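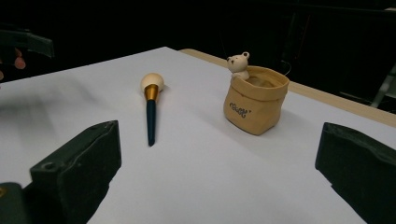
A brush with a round cream-colored handle and a gold band.

I got to Edmund Nowicki's place in Wesomville at two in the afternoon and he was already halfway through a pot of coffee and a story I'd missed the start of. Something about a badger hair dealer who only took cash. He waved me to a stool and kept going.

Edmund makes brushes for a living (shaving, mostly, and a few for dusting and baking) and has done since he quit teaching shop class. I'd come to ask him how you even get into that. "By being bad at something else," he told me. "I was making chess sets. Terrible chess sets! The pawns were all different heights. A fellow at the craft fair in Drurken picked one up and asked if it was a brush handle, and I said yes, because he had his wallet out."

So he went home and learned. The first real batch was 13 brushes, and he sold 2 of them. The rest went to relatives, and one cousin gave hers back the next Christmas, still in the tissue paper.

I wanted to know what goes wrong with a brush, and this got him going. "The knot. Always the knot. People fall in love with the handle, they'll talk to you about the handle all day long, and then the hair comes out in the sink and they want to know what happened." He sets his knots deep and lets the glue sit overnight, longer in winter when the shop gets cold. If you rush it you get shedding, and then you get letters. He keeps the letters in a cookie tin. I asked to read some and he said absolutely not.

His best seller is a model called the Lillia, named after his grandmother's street. He made 300 of them last year, which surprised me – I'd pictured an old guy whittling three a month. He laughed at that for quite a while. The most he has ever made in a year, all models together, is 725, and he says he'd never do it again. "My thumbs went. I couldn't open a jar until March."

These days a shop called Shehu takes most of what he makes, and he likes the arrangement fine, except that they keep asking for black handles. He doesn't enjoy turning black. You can't see your scratches until it's polished, he says, and by then you're in a bad mood.

We got onto care, too, and I took notes for my own sake, as I've ruined more than one brush. Rinse it in lukewarm water, squeeze it, flick it, and leave it out in the open air. No closed cabinets, no hot tap. "And quit mashing it into your face," he said, looking right at me. "You're painting, you're not scrubbing a pan."

I asked whether he ever went back to the chess sets. He has one going, on a shelf in the back room – nine pieces so far. The pawns, he says, are coming along.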